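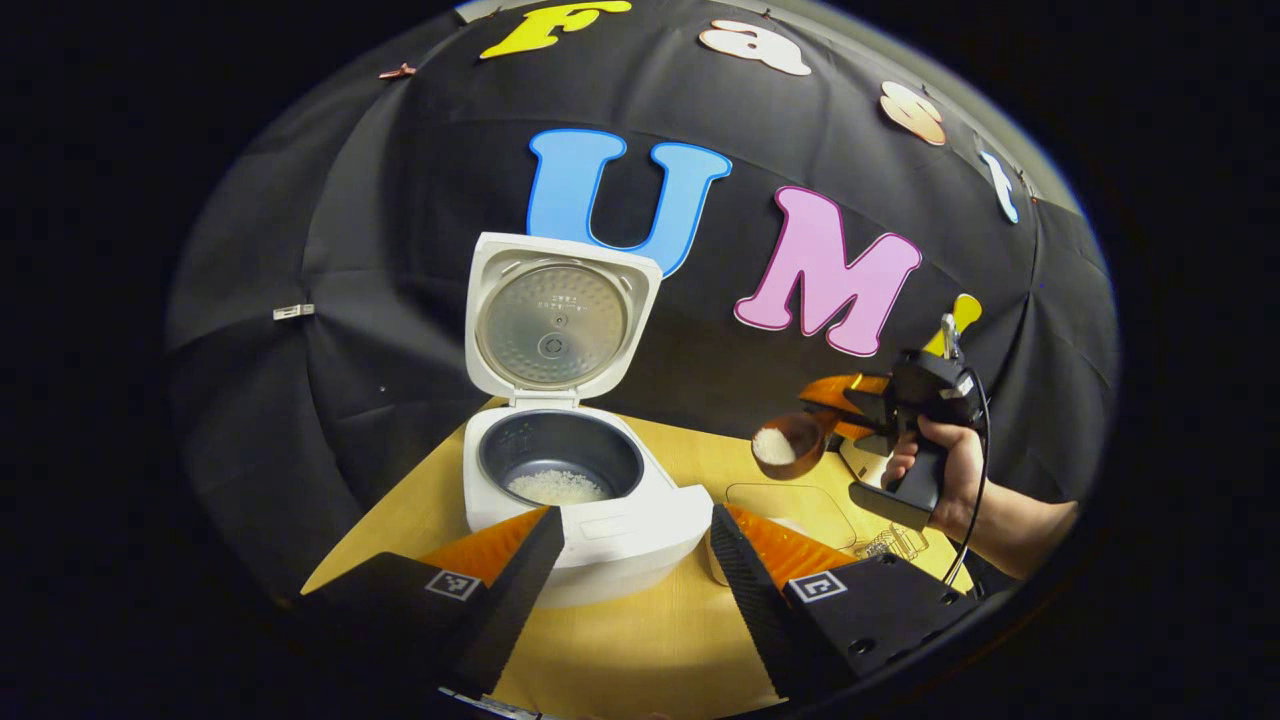 3.2 Portioning of dry rice

Household rice cookers are sold with a measuring cup of their own, and most of the error in a domestic batch enters before any water is added. Portioning was therefore treated as a separate stage in the present work, with its own apparatus and its own records. Figure 2 shows the arrangement on the wooden tabletop: the lid stands fully open, a layer of uncooked grain lies at the bottom of the dark inner pot, and a further portion is held in the small brown measuring cup at the right. The grain is added to the pot directly from the cup, without an intermediate bowl. Earlier trials at the Flelton kitchen used a bowl and a spoon, and lost a small but variable quantity of grain to the sides of the bowl at each transfer.

Figure 2. Rice cooker with lid raised during the portioning stage. The perforated inner lid plate is visible on the inside of the lid.

The cup was filled from a storage bin, tapped once against the bin wall and levelled with a straight edge. Levelling was done over the bin so that surplus grain fell back into it. Each cupful was weighed on a bench balance before the series began, under three filling conditions: scooped and levelled, poured and levelled, and scooped with the heap left on. Scooping packs the grain more closely than pouring and gave the heavier portion throughout. The heaped condition was by far the least repeatable and was dropped from the main series. All results given in Section 4 refer to cups that were scooped and levelled.

A total of 46 batches was prepared, of which 23 used short-grain rice and the remainder medium-grain. Both were supplied polished. The grain was taken from sealed sacks opened in May and kept in lidded bins in the same room as the cookers, so that grain and pot were at room temperature when a batch was started. Broken grain was not removed. It settles towards the bottom of a bin during storage, and each bin was turned over by hand before the first cup of the day was drawn.

3.3 Levelling of the bed

Rice poured from a cup forms a mound below the point of pouring. If the mound is left as it is, the grain at its crest sits closer to the water surface than the grain at the wall, and the two regions take up water at different rates during the early part of heating. The effect is small for full pots. For the shallow beds considered here it is large enough to be seen in the cooked product, usually as a firmer patch slightly off centre.

Three pouring patterns were compared. In the first, each cup was emptied at a single point in the middle of the pot. In the second, the cup was moved in a slow circle halfway between the centre and the wall. In the third, the cup was emptied at the wall and the pot was then lifted out and shaken lightly from side to side. The second pattern gave the flattest bed before any further handling, and the third came close to it but occasionally left grains on the outside of the pot when it was returned. Grains caught between the pot and the heating plate prevent proper contact — a fault that most instruction leaflets warn against — and the third pattern was for this reason not used again.

Bed depth was read with a Clinier depth probe at the centre and at a point near the wall. The difference between the two readings is referred to below as the bed offset. Water was added only after both readings had been taken, and was poured against the wall of the pot so as not to disturb the surface.

3.4 Condition of the lid and inner plate

Starch carried over from one batch to the next collects mainly on the inner lid plate. Steam leaves the pot through the perforations in this plate, and a film of dried starch across even part of the pattern changes the rate at which it escapes. The plate was washed by hand after every batch, held up to a lamp to check that the perforations were clear, and dried with a lint-free cloth. The vent fitting was rinsed at the same time.

The lid was left open for 10 minutes after the plate had been refitted. Closing it sooner traps residual moisture, which then drips on to the dry grain during portioning and causes it to clump at the points of contact. Clumped grain was observed in two batches prepared on a Saturday, when the drying interval had been shortened. Both were discarded and repeated.

The latch housing at the front of the body also collects loose grain. A single grain lodged there can hold the lid slightly proud of its seat without preventing the latch from engaging, and the leak that results is easily mistaken for normal venting. The housing was brushed out with a Brinkmann pastry brush before the lid was closed.

3.5 Records

Each batch was entered on a Jutelel log sheet with the grain type, the number of cups, the filling condition, the two depth readings and the mass of water added. The mass of dry grain was obtained by weighing the bin before and after portioning. This value was preferred to the sum of the cup masses, although the two agreed closely for levelled cups. Where they differed by more than the resolution of the balance, spilled grain was looked for on the tabletop and weighed separately, and the corrected mass was carried forward to the analysis of water uptake in Section 4.1.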